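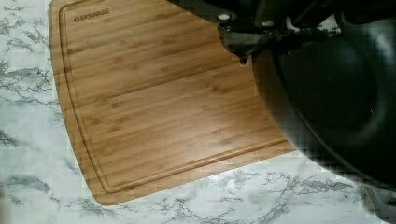 Bamboo board on white marble with gray veining.

Questions people send me about the Nimri ballads

Who are you, anyway?
I'm Dima, and I look after a small collection of printed ballads and broadsides. Most came from Hussam Akl, who bought them by the boxful and (bless him) never threw out a wrapper.

How many are there?
Around 300 sheets, plus 14 little songbooks. I've cataloged 90 so far, so please be patient with me!

What are they about?
Shipwrecks, bad landlords, runaway brides, and a surprising number of talking birds. My favorite is the one where a crow takes a tax collector to court and wins. It runs to 6 verses and the crow gets all the good lines.

Are any of the stories true?
A few hang on a real storm or a real trial. The printers moved names and towns around to sell more copies, so I wouldn't use one to settle a family argument.

Why does the same woodcut show up on different songs?
Blocks cost money, and printers used what they had. There's one lady with a fan who plays a queen, a widow and a poisoner.

Can I hear the tunes?
Some of them. Bit-na Ko has recorded the ones where the sheet names a tune we could track down. More should be up in March.

Can I borrow a sheet?
Sorry, no, but I'm happy to send a scan. Tell me the first line if you know it, as titles change from one printing to the next.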